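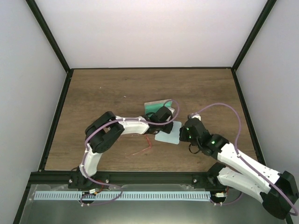

Heketti, June 2019

Our group records demonstrations for two-arm work at a table, and I think we judge them by the wrong number. Droltari, the teleoperation package we use, reports episodes per hour. An operator who hurries looks good on that chart.

Consider a flat cloth. A person pinches a corner without thinking about height. By remote control the operator has no feel for the table and must judge the last bit of approach by eye — and

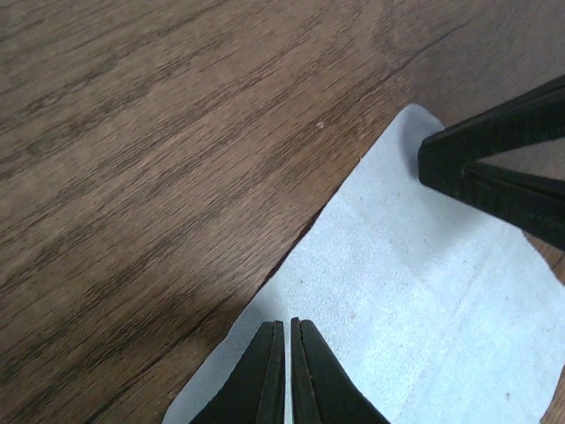 that judgment is what the policy will copy. If the operator hovers, the policy hovers. Mared Rees trimmed the pauses from 20 of our episodes before training, and I argued against it. A pause before contact may carry information about what the operator was checking.

Shirley Garside prefers guiding the arms by hand, where contact can be felt. I grant the point for one arm. With two, the demonstrator's own hands block the view.

I would keep remote control, drop the hourly figure, and score each episode on its approach and grasp alone. 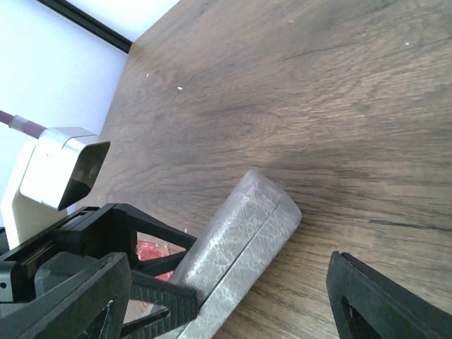
Gray block beside the grip pad, seen from the wrist camera.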